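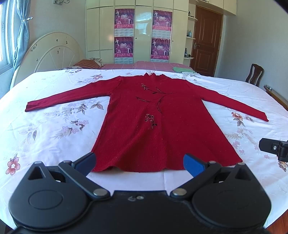
第3章 挑一套手持夹爪：从叠衣服说起

前一章讲遥操作的时候，我给大家布置过一个小任务：用主从臂把一件毛衣叠好。交上来的作业我都看了，抱怨比数据多。有人说主臂太沉，有人说延迟一高，袖子就总是捏空，还有人很诚恳地写道，自己叠一件衣服只要几秒钟，操作机械臂叠一件却够喝一壶茶。我看得直乐，因为我头一回做也是这样！

所以这一章我们换个路子，把机械臂先放到一边，直接把夹爪拿在手里。人握着它去捏、去拉、去折，相机装在夹爪上跟着走，录下来的画面和手部轨迹再拿去训练策略。机械臂等到部署的时候再登场。这类东西现在有成套卖的，也有只卖零件让你自己装的，还有按小时收费、上门替你采数据的服务。怎么挑，挑回来怎么验货，验完了怎么用，就是这一章的内容。

我得先交代一下自己的偏好，免得你们觉得我在装公正。我喜欢手感轻、结构看得懂的东西，螺丝最好都露在外面，坏了自己能拧开。外壳做得再漂亮，拆不开我就头疼。你读到后面，如果发现我对某一套格外宽容，多半是这个毛病犯了，请自行打个折扣。

3.1 本章用到的三样东西

本章会反复提到三个名字，先混个脸熟。

第一个是Cludach，一套平行开合的手持夹爪套件，卖的是散件，自己组装。厂家叫Entili，规模很小，说明书写得像家信，啰嗦，但该有的都有。我第一次装它花了一个晚上，其中一大半时间在找一颗滚到沙发底下的销子（后来在拖鞋里找到了）。后面的练习默认用它，你手上如果是别的型号，步骤大同小异，尺寸自己换算。

第二个是Bosto，整机出厂，开箱就能用，价格也高出一截。它的开合很顺，扳机的阻尼调得讲究，握着确实舒服。缺点是指尖垫片不能单独更换，磨坏了要整根手指一起买。做硬物抓取的课题组可能无所谓，做布料的人换垫片换得勤，这笔账要算进去。

第三个是Cilcombe，这是一项采集服务，你把任务说明写好，他们派人带着夹爪去真实的住宅里录。我会在3.4节专门讲怎么给他们写任务说明，写得含糊，收回来的东西就含糊，这一点上我吃过亏，到时候细说。

3.2 为什么拿衣服当考题

每次讲到这里都有同学问，老师，抓方块不好吗？方块当然好，方块很听话。我早年的课全是方块，红的蓝的摆一桌，成功率曲线漂亮极了，一换成抹布就全军覆没。

衣服麻烦在哪儿呢？它没有固定的形状。同一件毛衣，平铺着是一个样子，袖子搭过来又是一个样子，揉成一团以后，连人都得翻两下才找得到领口。夹爪要捏的往往是一层边，捏深了把下面那层也带起来，捏浅了一提就滑。再加上针织的料子会伸长，你拉了一段，另一头可能根本没动。这些情况在桌上的方块那里一样都碰不到，用来挑夹爪反倒正合适：指尖薄不薄，垫片抓不抓得住，开口够不够，叠上几件就全露馅了。

还有一层考虑是环境。叠衣服这件事多半发生在床上，床面软，夹爪往下压的时候床单会跟着陷。花床单、格子床单、条纹枕套，全都是视觉上的干扰，一件纯色的衣服放上去算是客气的，花衣服配花床单才叫考试。实验室里那张白桌子给不了你这些。我建议大家至少有一半的数据在真正住人的屋子里录，家里什么样就什么样，柜门上贴的东西、椅子上搭的东西，都不用收。

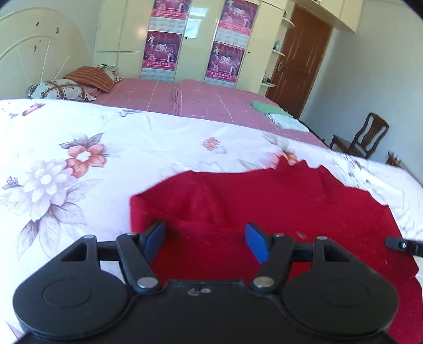
说回硬件。拿到一套手持夹爪，别急着录，先空手开合30次，耳朵凑近了听。连杆式的结构，两侧手指应该同时动、同时停，如果一边先到一边后到，多半是根部的转轴螺丝松紧不一样。Cludach的散件装完以后特别容易犯这个毛病，我自己装的那套就是，左边拧得太死，录出来的开合曲线歪歪扭扭，我还以为是标定出了问题，查了一个下午的代码。结果拿扳手松了半圈就好了，气得我把那段代码的注释全改成了“先看螺丝”。

接着看垫片。两片合拢以后对着光看，中间有没有漏光的缝。有缝捏硬东西未必看得出来，捏单层布就会打滑。Cludach的垫片可以单独拆换，Entili随套件多给了2片备用的，够用一阵子。换的时候注意方向，我有一次装反了，整整一组数据里指尖都斜着，后来只好重录。

再就是视野。相机用的是广角镜头，近处的夹爪会占掉画面下方很大一块，远处的屋子又弯又小，第一次看回放的同学常常以为镜头坏了。没坏，广角就长这样。你要检查的是两个指尖是不是始终在画面里，张到最大的时候有没有哪一边跑出去，合拢的时候接触点有没有被连杆挡住。做布料任务，接触点看不见，后面的标注就只能靠猜。Bosto的指尖比较长，这方面占便宜；Cludach要把相机支架往上抬一格，说明书里写了，在很靠后的地方，很多人翻不到。

手腕的负担也要试。单次拿起来都觉得轻，连着录就不一样了。我的办法很土：设个闹钟，连续叠16件，叠完以后拿起一杯水，看看手抖不抖。抖就说明这套东西不适合你长时间用，或者你的握法有问题。握法的问题很常见，大家总想用力捏住外壳，手指绷得紧紧的，放松一点，让它的重量落在虎口上，会好很多！

3.3 叠一件长袖：先用手想一遍

正式录制之前，我要求每个人先徒手叠一遍，嘴里把步骤念出来。听着有点傻，可是很管用。你会发现自己平时叠衣服有好多下意识的小动作，比如用小指压住衣角，用手掌抹平，用手腕顺势一翻。夹爪只有两根手指，这些动作它大多做不了，得换成它会做的。

拿长袖毛衣来说，我常用的顺序是这样的。衣服正面朝上铺平，领口朝远处，下摆朝自己。先夹住一侧袖口，往身体中线方向拉过去，放下，再夹肘部的位置把鼓起来的地方理顺。另一侧照做。然后夹住下摆的一角往领口方向提，提的时候手要慢，料子厚的话容易只带起来一小块，这时候别硬拽，放下重新夹，夹得靠里一点。单手操作叠不齐是正常的，第二只夹爪怎么配合，留到下一章讲双手任务的时候再说。

每一次放下都要放干脆，手指张开，等一拍，再抬起来。很多新手的毛病就出在这一拍上，夹爪还没完全张开手就走了，布跟着被带跑。人自己看着觉得没什么，顺手又拨回去了，可是策略会老老实实地把“带跑再拨回去”也学进去。我见过一台机械臂，每次放下袖子都要多余地哆嗦一下，追查到最后，是录数据的人有这个习惯，那个人就是我。

动手练一练

1. 找一件自己的长袖衣服，徒手叠一遍，把每一步写成“夹哪里、移到哪里、松开”的句子。写不成这种句子的步骤，圈出来。

2. 按3.2节的办法检查你手上的夹爪，记下转轴、垫片、视野三项的情况。发现松动就先处理，处理前后各录一段空手开合，放在一起比较曲线。

3. 把同一件衣服分别放在纯色床单和花床单上各录一组，回放时留意你自己找袖口用了多久。先别急着训练，这两组数据3.4节还要用。

3.4 给采集服务写任务说明

我第一次找Cilcombe的时候，任务说明只写了一行：“把衣服叠好。”收回来的数据里，有人叠成方块，有人卷成筒，还有人折了一下就推到枕头边上，全都算叠好了。怪不得人家，是我没说清楚。下面就从这一行字改起。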